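# The Long Green Belt

*A cup, a tray and a moving strip of green: a visit to the working bench at Wamine*

I grew up in a house where washing up was done in a line. My father washed, my sister rinsed, and I stood at the far end with a tea towel that had been wet since the second plate. I mention it only because I thought of that line more than once while I was at Wamine, the small party-hire business that Ryan Whiteley has run for 6 years out of a shed with a tin roof and a very good kettle.

Wamine hires out plastic cups. It hires out plates and jugs and the odd trestle table as well, but cups are what people ring up for, and cups are what Ryan likes to talk about. He will talk about them over morning tea, and while looking for his keys, and all the way across the yard to show you where the delivery van used to be parked. The business owns 3000 of them, and every one that goes out to a school fete or a christening has to come home again, be washed, be looked at and be packed away before the next booking.

The looking is the part that interested me. Washing is easy to picture and so is packing, but between the two there is a stretch when each cup needs a bit of attention paid to it. Is it cracked at the rim? Has somebody's uncle written his name on it in laundry marker? Does it still stand up straight, or has it gone soft and leaned over after a summer on a dashboard? For the first few seasons Ryan did all this at a kitchen table, picking cups out of one tub and putting them into another, and he says he'd have given it up altogether if his back had been asked to vote.

Then he bought the belt.

It came second-hand from Pruritz, a jam and pickle works that was closing down its smaller line, and it had lived most of its life moving jars. Ryan paid more for the carting than for the belt itself. I'd expected something grimy, I suppose, and noisy. What I found was a long strip of deep, glossy green with aluminium rails along both sides, shiny enough to throw the ceiling lights back at you in white streaks. It does have its marks, faint scratches and pale scuffs, which seems fair enough. Behind it is a white bench with the usual drift of useful things on it, including a teal-blue storage bin and one of those long silver reacher-grabbers, and in front sits a pink tray with sloped sides. A pale cup standing on all that green shows up beautifully.

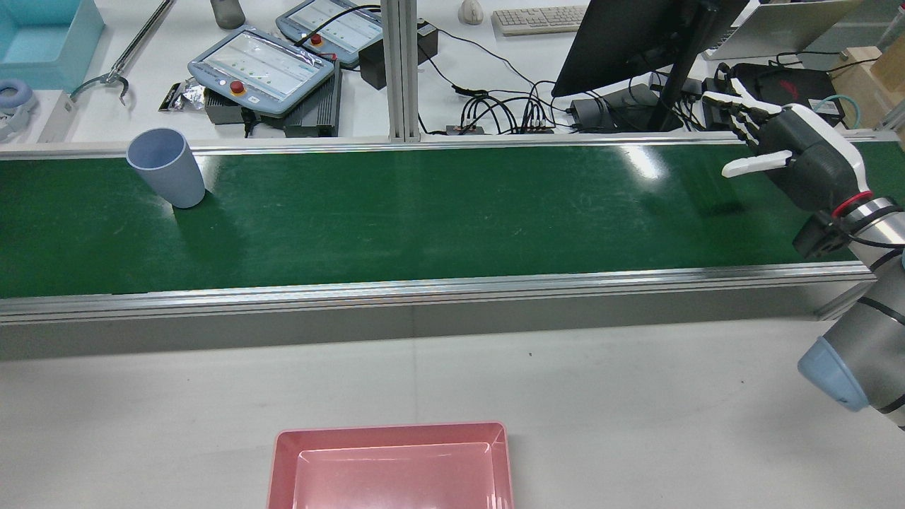 Colour matters more in this sort of work than I would ever have guessed. Ryan's first cups were clear, and he loathed them. You couldn't see a crack in a clear cup, he told me, until the cordial was coming out of it. The next lot were white and showed every stain, which sounds like an advantage until you have spent an evening scrubbing at the ghost of a beetroot dip. The pale blue ones were a compromise that turned into a favourite. They're matte, so the light doesn't bounce about on them, and they taper towards the base so that they nest well, and the colour is soft enough that hardly any customer has ever complained it clashed with the balloons.

The supplier is a firm called Moltema, and Ryan keeps its old catalogues on the shelf above the kettle, the way other people keep cookbooks. He has opinions about rims. A rolled rim is kinder to drink from but holds water underneath it, and a plain rim dries faster but chips. He has opinions about bases too, and I am afraid I wrote most of them down. A hollow base traps a little puddle when the cup is washed upside down, so he likes his cups turned on their sides for a moment and given a good look from the bottom before they're put away. I have started doing this at home. My family has been patient.

## A second-hand belt and its keeper

The person who knows the belt best is Uldis Pētersons, who spent 30 years keeping food lines running and now does odd repairs for people like Ryan. He is a tall, unhurried man who brings his own sandwiches and eats them standing up. When I asked him what could go wrong with a belt like this one, he put down his sandwich and thought for so long that I wondered if I'd been rude.

"Everything that goes wrong with a belt goes wrong at the edge," he said at last. "People look at the middle. The middle is fine."

He explained it to me with a tea towel and 2 rolling pins, which I'd recommend to anybody who has to teach this. If the rollers at either end aren't square to each other, the belt creeps sideways, very slowly, a hair at a time. It rubs on the rail. The edge frays, and a thread comes loose and wraps itself round something you can't reach. The cure is to turn the adjusting bolt a tiny amount and then go away and have a cup of tea, and most of the damage he has seen in his life was done by people who skipped the tea and turned the bolt again.

Cleaning is a gentler business. Warm water, a little dish soap, a soft cloth, and the belt stopped and switched off at the wall. No steel wool, ever. Uldis was quite stern on this point – he has seen belts ruined in an afternoon by someone who only wanted them to look nice for a visitor. A scuff, he says, is just a scuff. Leave it be.

## The right speed for a cup

I had imagined that a faster belt would be a better belt, and I was gently put right. Cups are light things, and an empty one is mostly air. Set one down on a surface that's hurrying along and it will topple, roll to the rail and rattle there until somebody rescues it. Ryan runs his belt at what he calls dawdling pace, and he leaves plenty of green between one cup and the next. It gives time for each to be picked up, tipped over and checked inside and out, and if there's any doubt about one it goes straight into a tray for a second opinion later on.

He used to crowd them. In his first April with the belt he had a big wedding to turn around, and he put the cups down nearly touching, thinking he'd be finished by lunch. One went over and took its neighbours with it, and he spent the afternoon on his knees under the bench with a torch. The reacher-grabber was bought the next morning.

What I liked best, watching a cup held on its side over the green, was how much of it you suddenly see. Upright, a cup is only a rim and a wall. Tip it over and there's the round mouth and the dark inside, and the closed base at the other end, and any wobble in the shape has nowhere to hide.

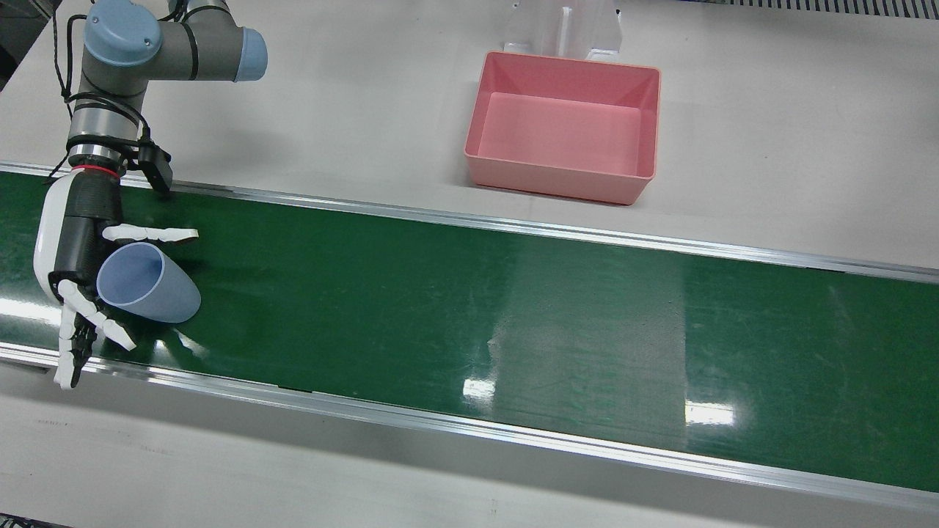

## If you'd like a line of your own

You don't need a pickle works to close down near you. Ryan has helped a few clubs and halls set up something similar, and most of them manage without a motor at all. A long smooth table does the job for a couple of boxes' worth, provided you lay it out in one direction and stick to it. Here is what he suggests, more or less in his own words:

- Start with the dirty end furthest from the cupboard, so that clean cups never travel back past wet ones.
- Choose a surface that's a different colour from the cups. Dark green under pale blue is his pick, but an old navy tablecloth pulled tight is nearly as good.
- Keep one tray, in a colour you can't mistake, for the doubtful ones. Don't stack anything else in it, however tempting it looks when it's empty.
- Look at the rim first, then the inside, then the base.
- Dry them fully before nesting. Cups put away damp will stick together and smell like an old lunch box by the next booking.
- Write the number of cups on the outside of the box, and the date you packed it.

For halls with a bit more money, the Tamošiūnaitė range of folding benches is the one Ryan points people towards. They pack flat behind a door and the legs adjust separately, a mercy on an old timber floor. He owns one himself and takes it out to bigger jobs, and it has come home with icing on it more often than not.

Before I left he made another pot of tea and we drank it, I was pleased to see, out of the pale blue cups. They aren't really meant for anything hot, and you have to hold them up near the rim. Uldis had china. He'd brought it with him, wrapped in the paper from his sandwiches, and he rinsed it himself at the sink and put it back in his bag.

*Wamine takes cup bookings all year and asks that they come back rinsed, please, even if it's only with the hose.*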